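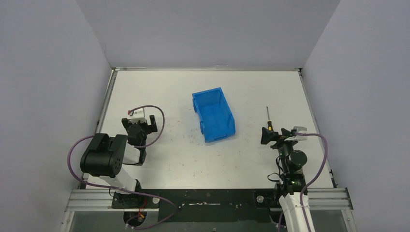 Zweiarmzelle Zadatitz 2
Tischzelle für beidarmige Greif- und Ablageaufgaben

Hersteller: Ploltilo
Produktgruppe: Arbeitszellen und Einhausungen
Stand der Seite: Donnerstag, 22. August 2024

Kurzbeschreibung

Die Zadatitz 2 ist eine seitlich und rückwärtig geschlossene Arbeitszelle für zwei Leichtbauarme mit Parallelgreifern. Beide Arme sitzen auf einer gemeinsamen Aluminiumprofilschiene an der Vorderkante, die Arbeitsfläche ist weiß und eben. Typische Aufgaben sind das Aufnehmen von Handwerkzeugen und Kleinteilen, die Übergabe zwischen den Greifern und die Ablage in offene Sichtlagerkästen.

Normen und Konformität

Die Zelle wird als unvollständige Maschine im Sinne der Richtlinie 2006/42/EG mit Einbauerklärung und Montageanleitung geliefert. Die Konformitätsbewertung der fertigen Anlage obliegt dem Integrator. Als Grundlage der Risikobeurteilung dient EN ISO 12100, für Roboter und Integration sind EN ISO 10218-1 und EN ISO 10218-2 heranzuziehen. Die elektrische Ausrüstung ist nach EN 60204-1 zu beurteilen.

Greifer und Werkstück sind Teil der Risikobeurteilung. Wird ein spitzes oder scharfkantiges Werkzeug gegriffen, etwa ein Schraubendreher, ist die Anwendung gesondert zu bewerten. Eine für leere Greifer durchgeführte Beurteilung lässt sich nicht übertragen.

Anforderungen an die Aufstellung

Die Bedienseite ist konstruktiv offen. Der Zugang ist dort durch eine geeignete Schutzeinrichtung zu sichern, deren Abstand nach EN ISO 13855 berechnet wird. Maßgeblich ist die gemessene Nachlaufzeit der Gesamtanlage.
Not-Halt-Gerät in Reichweite der Bedienperson, Wirkung auf beide Arme gleichzeitig.
Umgebungstemperatur im Betrieb: 16 bis 30 °C.

Leitungsführung

Greiferleitungen werden außen am Arm geführt. Die Schlaufe muss in jeder Stellung lang genug sein, um den Stecker am Greifer zugfrei zu halten, und darf nicht zwischen die Greiferbacken oder unter ein Gelenkgehäuse geraten. Vor der Erstinbetriebnahme sind alle Achsen im Handbetrieb mit reduzierter Geschwindigkeit bis an die Softwaregrenzen zu verfahren. Freiliegende Einzeladern im Bereich der Armbasis sind mit Zugentlastung zu versehen und aus dem Schwenkbereich zu verlegen.

Arbeitsfläche

Im gemeinsamen Greifraum stehen nur Behälter und Teile des laufenden Auftrags. Behälter sind so zu platzieren, dass beide Greifer sie erreichen, ohne dass sich die Unterarme kreuzen. Leichte Kratzer und Verfärbungen der Tischplatte sind zulässig, solange die Teileerkennung im Abnahmelauf nicht beeinträchtigt wird. Riefen mit fühlbarer Kante sind ein Austauschgrund.

Prüfungen

Vor Schichtbeginn: Not-Halt, Sitz der Greiferbacken, Leitungsschlaufen, Statusanzeigen.
Nach jeweils 72 Betriebsstunden: Schrauben der Armbasen und der Montageplatte, Spiel der Greiferbacken.
Nach jeder Kollision: Stillsetzen, Sichtprüfung, Referenzfahrt - Wiederanlauf nur durch unterwiesenes Personal.

Die Prüfungen sind im Anlagenbuch zu dokumentieren. Eine Vorlage mit 11 Prüfpunkten liegt der Montageanleitung seit der Ausgabe vom Juni bei.

Zubehör

Steuerungspaket Ultumeo, zweikanalige Freigabe für beide Arme
Schutztür Tautahi für die Bedienseite, mit Zuhaltung
Ersatztischplatte weiß
Satz Greiferbacken, flach oder abgewinkelt

Lieferzeit ab Auftragsklärung: etwa 16 Wochen. Schutztür und Steuerungspaket sind separat zu bestellen.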